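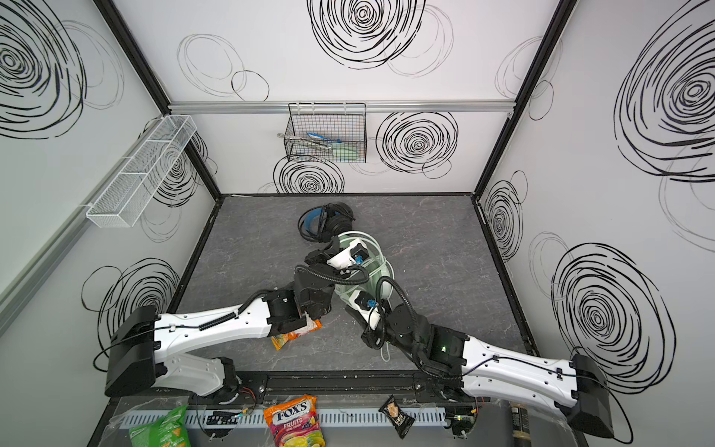

Figure 1. Two-arm workspace; the gripper of the left arm holds a snack packet against the table.

3.2 Soaking and cooking of the chickpeas

Dried chickpeas of the Hovine and Botha varieties were bought in a single lot from one wholesaler and stored in closed tins until use. Split or discolored seeds were removed by hand. Each batch consisted of 50 g of dry seed, and 31 batches were prepared in total. One Botha batch was lost when a pot boiled over and is left out of all the analyses below.

Batches were soaked overnight in tap water, in tap water with table salt, or in tap water with baking soda. The water was kept at 20 °C and was not changed during soaking. After soaking, the seeds were drained in a sieve, blotted on a cotton towel, and weighed. Water uptake was taken as the gain in weight divided by the dry weight. Soaked seeds were then rinsed once and cooked in fresh, unsalted water at a low simmer with the lid on. Water that boiled off was replaced from a kettle so that the seeds stayed covered.

Seeds were sampled from the pot at fixed intervals and pressed between thumb and forefinger. A batch was recorded as done when every seed in the sample could be crushed without a hard center. The press test was carried out by the same person (K. Du Plessis) for all batches, as earlier trials in our kitchen had shown clear differences between testers. She did not know which soaking water had been used.
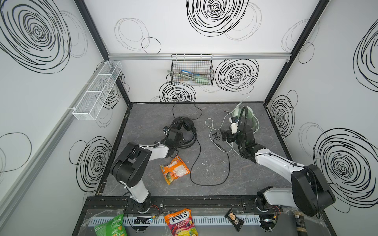
Figure 2. Left arm with its gripper just above a pair of black over-ear headphones.

3.3 Tasting panel

The panel had 11 members, all of whom cooked legumes at home at least once a week. Samples were served warm in plain white bowls, without oil or seasoning, and in a different order for each member. Panelists rated skin toughness, creaminess, and saltiness on a line scale, and could add written remarks. Plain water and unsalted crackers were provided between samples.

Two panelists, N. Masilela and T. Fourie, had also taken part in the pilot round. Their ratings were compared with those of the other members before pooling, and no shift in the use of the scale was found. Ratings of saltiness for the baking soda batches were harder to interpret - several remarks described a soapy taste, and it is likely that some members scored this as salt. We therefore report saltiness only for the plain and salted batches.

Purée samples were made from the same pots. Cooked seeds were drained, ground while hot with part of their cooking water, and passed through a fine sieve. The residue left on the sieve, mostly skins, was dried and weighed. Lemon juice and sesame paste were left out, as both mask small differences in graininess. 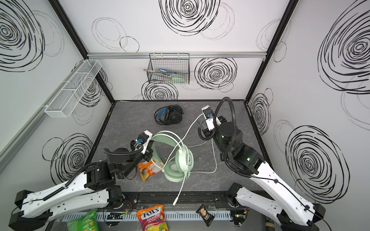
3.4 Treatment of the data

Water uptake and cooking time were compared across soaking waters within each variety. The two varieties were not pooled, given their difference in seed size. Panel ratings were averaged per member before comparison, so that members who tasted a sample twice did not count double. Missing ratings were left blank.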